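Cork! Where does it come from?

By Graça Amaral, for the Plostside Young Explorers page

Quick one this week. Cork. You've seen it in bottles, on pin boards, under hot plates. But what is it?

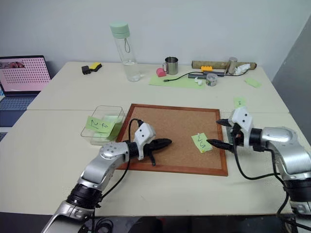

It's bark. Tree bark! Comes off a tree called the cork oak, and the clever bit is the tree stays alive afterwards. Most trees would be in big trouble if you took their bark off all the way round. The cork oak just gets on with growing some more.

Where do they grow?

Hot, dry places near the Mediterranean Sea. Portugal has the most. Spain has loads too, then Morocco, Algeria, Tunisia, Italy and a bit of France. My gran lived near a cork forest in Portugal and I spent whole summers there getting scratched legs. The trees are spread out, with grass and bushes in between, and sometimes pigs underneath eating the acorns. (Yes, acorns. It's an oak remember.)

Why such thick bark?

Fire, mostly. Summers are dry there and wildfires happen. Thick bark is like a big coat that keeps the heat out. After a fire the tree can look black and dead, then new green leaves pop out of the branches. Lots of other trees can't do that.

How do you get it off?

With an axe. Very, very carefully. The bark has an outer layer (the cork) and an inner layer (the living part). Cut too deep and you hurt the tree. So the people who do it train for years. They make a long cut down the trunk, twist the axe a little, and the cork starts to come away. Then they pull it off in big curved pieces. It makes a lovely creaky ripping noise.

It's done in late spring and summer, when the tree is growing and the bark lets go more easily.

Underneath the trunk is a reddish orange colour. Looks a bit sunburnt. It gets darker as the months go by. People paint a number on the trunk to show which year it was cut, so everyone knows when to come back.

And when is that?

Nine years in Portugal! You have to wait at least nine years between cuts. And a young tree needs to be about 25 before anybody takes any at all. The first lot is lumpy and hard so it gets ground up. The second is still a bit rough. Only the third is smooth enough for good bottle stoppers. So somebody who plants a cork oak might be quite old before it makes one decent stopper. Slow work.

What's inside cork?

Air! Or nearly. Cork is made of tiny, tiny boxes called cells, packed tight together, each one filled with gas. That's why it floats. It's also why it's squashy: press it and the little boxes squeeze up, let go and they push back out. The walls have a waxy stuff in them called suberin (say SOO-ber-in), and that keeps water out.

Fun fact. A scientist called Robert Hooke looked at a thin slice of cork through a microscope in the 1660s. He saw all the little boxes and called them cells, because they made him think of small rooms. We still use the word today.

What about the crumbly kind?

When stoppers are punched out of a strip of bark there's a lot left over. None of it needs wasting. It gets chopped into bits, mixed with glue, pressed into blocks and sliced into sheets. Floor tiles, mats, shoe soles, and the middle of a cricket ball has cork in it as well.

Who lives in a cork forest?

Loads of animals. Iberian lynx in some parts (spotty cat, tufty ears, very rare). Eagles. Geckos. Bees, beetles, owls. Cranes fly in for the winter and eat acorns. If people stop buying cork the forests might get cleared for somthing else, so using it helps to keep them there.

Try it at home

You need a cork stopper, a bowl of water, a coin and a grown up.

Drop the cork in. Floats. Push it right to the bottom and let go. Whoosh.

Now drop the coin in. Sinks.

Can you get the cork to carry the coin? Hamdia Tesfamariam from our Saturday club managed it with an elastic band and a small coin. Liya Assefa tried with a big one and it tipped over evry time. Send us a drawing of yours!

Words to remember

Bark: the outside covering of a tree.
Cell: a tiny building block of a living thing.
Suberin: the waxy stuff that keeps water out.
Harvest: to gather in a crop.

Next time: rubber. Also from a tree, and much stickier.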